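Setting house rules for hand-held gripper sessions

I've been running demo recording sessions at Waltgate for a while now, and the rules we started with were pretty rubbish. Here's how I'd write yours!

Start with the floor. Walk the operator's whole reach and the path to the door, and look at every cable you'd step over (yes, the charger too). Tape it, cover it or reroute it before anyone straps in. Hilde Nijs does our floor check and she won't sign until she's walked it herself, which I love.

Next, write a stop rule. Ours is one word, "down", and anybody in the room can say it. Grippers go on the table, hands come off, and then you talk about it.

Check the harness and both grippers at the start of each session. Straps snug, tracking markers clean and square, lights on, fingertips tight. If a marker's been knocked, don't fudge it, re-seat it and recalibrate. We cap a block at 200 grasps, then the operator has a proper break with the harness off.

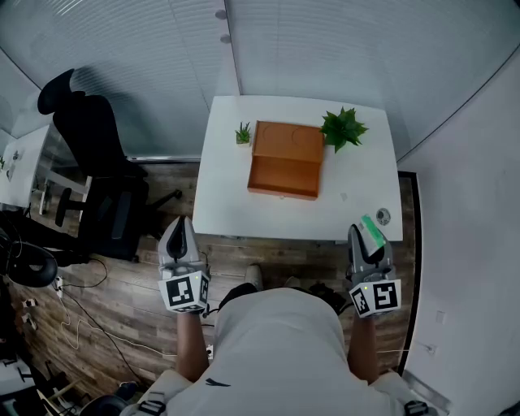
Keep your log dead simple as well. Name, start time, which pair of grippers, anything odd. Benito Toledo wanted a form with colour coding and drop-downs, and we organised one, and it got filled in for 2 sessions. A paper sheet on a clipboard has done us fine from February onwards.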